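Marex Workshop Gallery
Pledska shell - outer rim and inner panel
Gallery home > White mouldings > Pledska
Last updated: September

This page covers the white Pledska shell, reference 919. It belongs with the Neltis and Eren pages in the same section, and the terms are the same on all three. "Rim" means the outer band. "Panel" means the inner part that sits within it. "Reveal" means the gap between the two.

The shell is catalogued as a moulding with two finishes. The rim is satin and slightly creamy. The panel is gloss and a brighter white. The two parts are made to separate references and should not be matched to each other when ordering. Requests for "the same white" cause most of the returns on this item, as a sample held against the rim will look too yellow against the panel.

Finish

Satin and gloss surfaces need different handling. The rim accepts a soft cloth and plain water with a drop of washing-up liquid. The panel should be wiped with a clean cloth kept for that purpose, in straight strokes, and dried at once. Grit carried over from the rim will leave fine scratches in the gloss, and these do not polish out well by hand. Cream cleaners are not suitable for either part. On the rim they raise the sheen in patches, and the patches stay.

Fine scratches are hard to find under general room light. Set a single lamp to one side and move your head slowly until the reflection travels over the panel. A sound surface gives a clean-edged streak. A worn one gives a streak with a ragged or milky border. Mark any defect with low-tack tape beside the spot, never on top of it.

Reveal

The reveal is not a constant width. It is widest along the top and narrows as it follows the curve down the side, and this is correct for the 919. Earlier notes on this page gave one figure for the full length, which led to several panels being packed out at the side for no purpose. That figure has been removed.

Take the width at the top only, with a plastic feeler, and write it on the card. A steel feeler will mark the gloss edge. Readings are compared with the last reading for the same shell. Comparing one shell with another is of little use. If the value has changed, check that the panel is seated before anything else. A panel that has lifted at one corner will close the reveal at the opposite one.

The surface behind the reveal is a warm tan-brown. New owners sometimes report it as dirt or staining. Dust does collect there and should be drawn out with a soft brush and low suction. Do not push a cloth into the gap with a blade or a ruler.

Colour

White on white is difficult to judge against a white background. For this section the shells are viewed against a matt, pinkish-beige wall, which gives the outline a clear edge and does not throw glare back on to the panel. A grey board was tried for the Neltis page and made the satin parts look dull. It is still in use there until the set is redone.

Ageing shows first on the rim. Compare it with the upper edge of the panel, where the two are closest, and do this by daylight before noon if possible. Lamps differ too much for a written note to be of value unless the same lamp is used each time.

Storage

Shells are stored on their sides on felt, rim to rim, with a sheet of tissue over the gloss. Do not stack them. Bubble wrap leaves a pattern of faint rings on the panel after a few months in a warm room - the rings can be felt before they can be seen. Shelf 13 is for checked items and shelf 39 is for items waiting for a new card. Cards are tied on with cotton tape and must not touch the gloss.

Orders for felt are placed at 200 sheets, shared with Eren.

919, white, rim and panel
Gloss panel within a satin rim, with the reveal at its widest along the top. 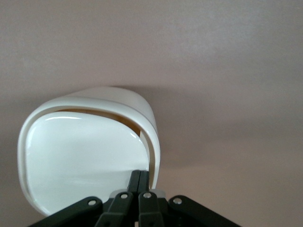
The Eren page uses the same card layout, with one extra line for the reveal at the base. Cards in the old format remain valid and need not be rewritten until the next check.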